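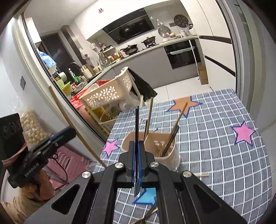 Jobs > Kitchen and Catering

Prep Cook / Kitchen Assistant, Part Time
Nolte Lunch Kitchen, Ilow

Nolte is a small lunch kitchen on the north side of Ilow. We cook midday meals for two day centers, a preschool and a handful of offices in Ilow and Ukby. In a normal month over 3000 meals go out the door. We are looking for a prep cook to join the morning crew, starting in August.

Hours
The shift starts at 6 a.m. and ends when the last van is loaded, usually by noon. You would work four mornings a week. The rota is posted two weeks ahead and we try not to change it once it is up. No evenings and no split shifts.

What you will do
Wash, peel and cut vegetables for the day's hot dish and salads
Weigh out dry goods from the recipe sheets
Portion and label meals, including the allergy trays, which are packed at a separate counter
Check deliveries against the order and put them away
Clean down your station and take a turn at the dish machine
Once a month, help with the freezer count

Most of the morning is knife work. On soup days we go through 70 pounds of carrots and onions before the stoves are needed for anything else, so you should be comfortable standing at a board for a couple of hours. House knives are provided and sent out for sharpening. You can bring your own if you prefer them.

What we ask for
A year or more in a kitchen of any kind. School, hospital, restaurant and bakery work all count. You should be able to lift a full crate, read a recipe in English and double it without help. A food handler card is required by your first shift. If yours has run out, tell us and we will pay for the renewal.

A driver's license is useful but not needed. Some of the crew also cover the Ukby van run, which is paid as extra hours.

What we offer
Hourly pay according to experience, stated in writing before your trial shift
A paid trial shift of three hours
A hot lunch on every working day
Paid sick days from the first month
Work shoes and aprons, washed by us
Two weeks off in winter when the preschool is closed – one of them paid

Getting here
The kitchen is at 327 Mutitley Road, behind the tire shop. The first bus from Ukby arrives too late for the start of the shift, so check how you would get in before you apply. There is free parking in the yard and a rack for bikes.

How to apply
Send a short note saying where you have worked and which mornings you can do. A resume is fine but you don't have to have one. You can also drop a note at the side door between 1 and 2 p.m. – ring twice, the bell is weak. We answer everyone who writes, and trial shifts will be held as applications come in.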